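A clear table before every run: Cluvuma on writing down the small rules

Cluvuma has two test rooms at its site in Ludar, and in both of them the same four stapled pages hang from a hook beside the door. The pages are called Stolo. They set out how a tabletop transfer cell is to be prepared, checked, run and handed over, and everyone who works in the rooms is expected to have signed the back sheet.

The engineer who maintains the document has been with the firm for nine years, the last four of them on table cells. The work is plain: an arm picks household items out of one open container and places them in another, under fixed cameras, and the records are used to assess grasping and to train the next version of the controller. The engineer asked to be quoted by role only.

"Stolo covers the part that sits below the safety standards," the engineer says. "Guarding, stopping distances, force limits and emergency stops all have their own documents, and we follow them. What we didn't have was anything that said where the basket goes."

The first version was written after an internal review of 1,107 recorded runs. Of these, 359 were set aside as unfit for comparison. The controller had performed normally in most of the rejected runs. The fault lay in the preparation: a container had been turned, an item from the previous run had been left on the table, the lighting had been changed between two halves of a set, or the record did not say which container was the source.

"157 of those were container position alone," the engineer says. "A few centimetres in most cases. You would never notice it walking past. Overlay the first image of one run on the first image of the next and it is obvious."

The rule that followed is the first in the document and the one most often quoted in the building. Both containers are to be placed against a reference image taken at the start of the set, and the centre of the table is to be clear before the run is opened. The operator compares the live view with the reference on screen, corrects by hand, and records the check. If the two can't be brought into agreement, the set is closed and a new one begun with a new reference.

The engineer is firm that the reference should be an image and should not be a drawing or a set of tape marks. Tape was tried in the smaller room. It lifted at the corners after cleaning, and two people reading the same mark put the container on different sides of it. Tape also appears in the camera view, and a controller trained on such views may come to use it.

"We had one that did," the engineer says. "It went to the tape. Take the tape away and it hesitated over the place where the tape had been. That cost us three weeks, and I would put it down entirely to our own housekeeping."

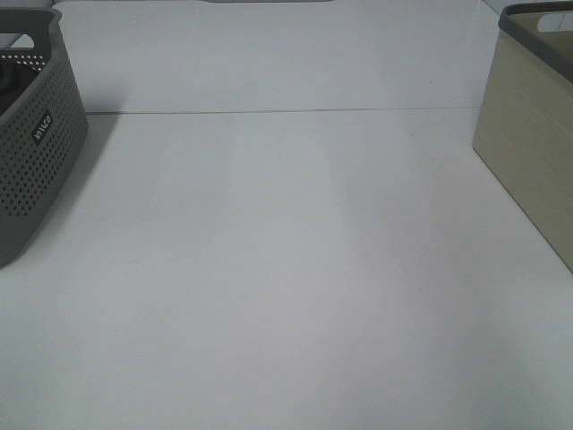
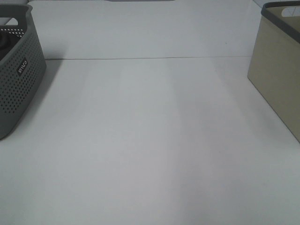 Dark grey basket at left, beige container at right, centre of the table clear.

Reading time: 7 minutes

The second rule concerns the containers themselves. Stolo asks that the source and the destination be different enough to be told apart in any view the cell uses, including a view in which only a corner of each is visible. Difference in colour is the minimum. Difference in wall, one perforated and one plain, is preferred.

"People ask for matched pairs because they look tidy," the engineer says. "With a matched pair you rely on left and right, and left and right swap as soon as you add a camera on the far side. I have sat with a log that said 'left box' on every line and had no idea which camera the writer had in mind."

For the same reason the words left and right are not accepted in a log unless the camera is named next to them. Operators write the container's short name, which is agreed at the start of the set and entered on the record with a photograph. Labels from the maker may stay on. They must be present in the reference image if they are present in the run, and a label that falls off part way through is treated as a change of container.

Perforated walls raise a further point. Items inside can be partly visible through the holes, and what shows will depend on how the item lies. Stolo doesn't forbid this. It asks for the contents of both containers to be listed before the run, by item, so that a later reader need not infer them from an image.

"An image is poor evidence of what is in a basket," the engineer says. "You get a dark shape and an opinion. Write it down."

Lighting takes up half a page. The lamps are switched on before the first reference is taken and left alone until the set is closed. Blinds stay down. White tabletops are permitted, although the engineer regards them as a mixed choice: they give good contrast with most items and show dirt at once, but they also show every gradient from the lamps, and pale items can be lost against them. A joint between two table panels is acceptable provided the panels are level and the joint is kept free of debris. The operator runs a hand across it at the start of each shift.

Specks are dealt with in a single line, which says that the surface is wiped before a set and that any mark that does not come off is noted. The line was longer in the first version. It had a size limit, and operators spent time measuring marks.

"That was a bad rule," the engineer says. "It was precise and it had no effect on the results. I took it out after a month, and I should have taken it out sooner."

A follow-up review covered 524 runs, all made under the second version. The engineer declines to give the share that were rejected, on the ground that the mix of tasks had changed and the two figures would be read side by side when they should not be. The direction was good. Container position had ceased to be the main cause, and its place had been taken by incomplete records of interventions.

An intervention, in Stolo, is any act by a person that changes the state of the table between the opening and the closing of a run. Moving a dropped item is an intervention. So is straightening a container that the gripper has pushed. Under the first version operators were told to record interventions "where significant", and few were recorded. The present wording has no threshold.

"If your hand goes over the table, it goes in the log," the engineer says. "I don't want a judgement about whether it mattered - I want to make that judgement later, with the other runs in front of me."

The change was not popular. Operators said that it made poor performance look like poor conduct, as a shift with many interventions would stand out on the summary. The summary was altered so that interventions are reported by task, with no shift or operator shown, and complaints fell away. The engineer considers this the most useful amendment made so far, and notes that it concerned the report and left the rule untouched.

Handover is the last section. The outgoing operator leaves the cell in the start condition: containers against the reference, centre clear, arm parked, lamps on if the set is still open. The incoming operator checks it again without relying on the first check. Both checks are logged. The arm is not enabled until the second has been entered, and the controller software enforces this with a prompt that can't be skipped from the operator's account.

Part of this section was borrowed from Tkachenko, the firm that supplies Cluvuma's table frames and runs a small trial cell of its own. Tkachenko had found that start and end checks made by the same person tended to be copied from one another. It separated them, and Cluvuma did the same in the following version.

Asked what the document still lacks, the engineer gives three items without looking at it. There is no rule on wear. A container whose rim has been gripped many times will soften or bow, and at some point it is no longer the container in the reference, but there is no agreed test for when that point has come. There is no rule on soft items, which never lie the same way twice and for which "same start condition" has little meaning. And there is no sensible treatment of cameras that shift slightly over a long set.

"The camera one bothers me most," the engineer says. "If the basket looks as though it has moved, the operator moves the basket. But it may be the camera. At present the document tells them to do the wrong thing, in clear language."

A fixed target at the edge of the table has been proposed, outside the working area and visible to every camera. The objection is the old one about tape. A masked region in the software might deal with it, and this is being tried in the smaller room with two of the four cameras.

Stolo has no standing outside Cluvuma, and the engineer doesn't expect it to acquire any. Two other firms have asked for copies. Both were sent the current version with a note that the figures and names in the annex apply to the Ludar rooms only, and that the reference image must be taken afresh on their own tables. One of them wrote back to ask for Cluvuma's reference image anyway.

The next version is due in December. It will run to five pages if the section on cameras is ready, and will stay at four if it isn't.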